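Colored Glasses and a Gold Rack

Welcome to the little gallery! It has been a slow February around here, and I have spent more of it than I care to admit thinking about plastic glassware, so I thought I'd finally put a few pictures up and chat about them a bit. These are the bright party glasses so many of you have asked about, on the flowered cover I like so much, with its little leaves and vines running every which way. 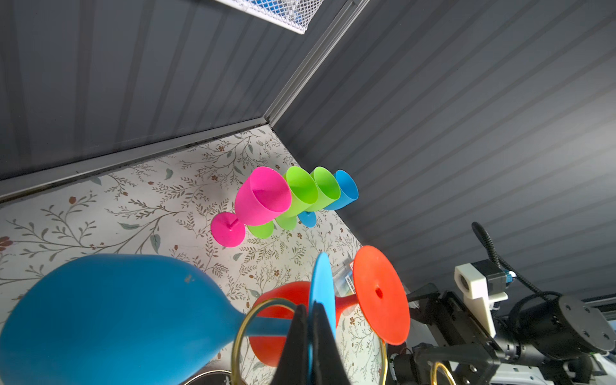

Wine glasses lying down together, with hot pink, lime green and sky blue in a row.

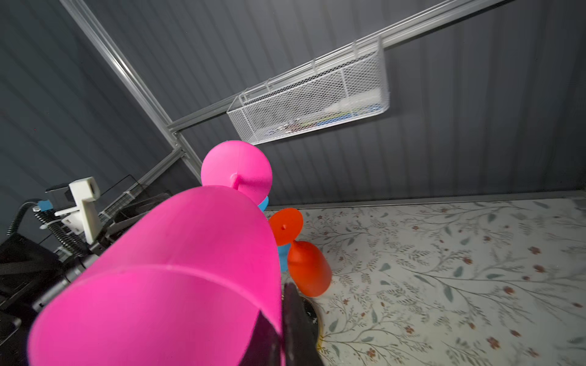
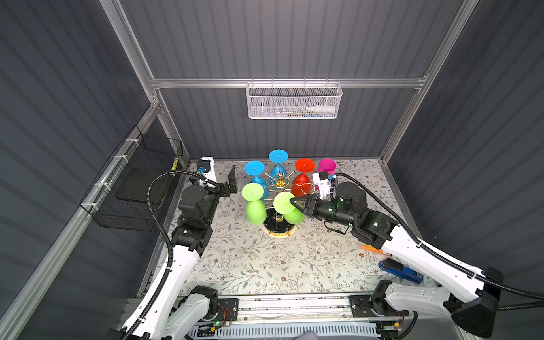
I came to plastic stemware by way of my aunt, Erlinda Policarpio, who served everything in it (halo-halo, iced tea, tomato juice, once a shrimp cocktail) and who gave every person in the family a color for life. Mine was green. My cousin Amado Cabrera was red and would not drink out of anything else until he was well into his teens, and I believe he still sulks a little at weddings. It was a wonderful system. You could put your glass down in the yard, wander off to look at somebody's tomatoes, and come back to find it just where you left it, with your name on it as good as written!

When we began the page I had only a few glasses to show and a kitchen shelf to show them on. The guest book has 253 notes in it now, and I do read them all, though it takes me a good long while to answer. A great many of you want to know about racks. I like a hanging rack very much for this sort of glass, with the bowls pointing down and the feet up on top, where all those flat colored circles make a kind of bouquet. It keeps the dust out of the bowls, too. Do go easy when you are loading one, and put a glass on one side and then a glass on the other, as plastic weighs next to nothing and a rack filled all on one side can get tippy.

Ridwan Ngau wrote in to ask about washing. I wash mine by hand in lukewarm water with a soft cloth and a drop of plain dish soap, and I let them dry upside down on a folded towel before they go anywhere near a shelf. Scouring pads leave a haze that you will never get out again, so please keep those for the pots. For a sticky label, a dab of cooking oil left on for a few minutes does nicely.

Bienvenido Javier asked whether I ever stack mine. The straight cups, yes, two high and no more. The stemmed ones I lay on their sides in a drawer with a pretty liner under them, each one tucked up against the next, and they have been happy that way for years.

Next I want to get to the dessert dishes, which came to me in a box from Efren Mercado along with a pitcher and a set of swizzle sticks shaped like parrots. I've washed the dishes and am still working on the parrots, so check back when the weather warms up, and do sign the guest book on your way out.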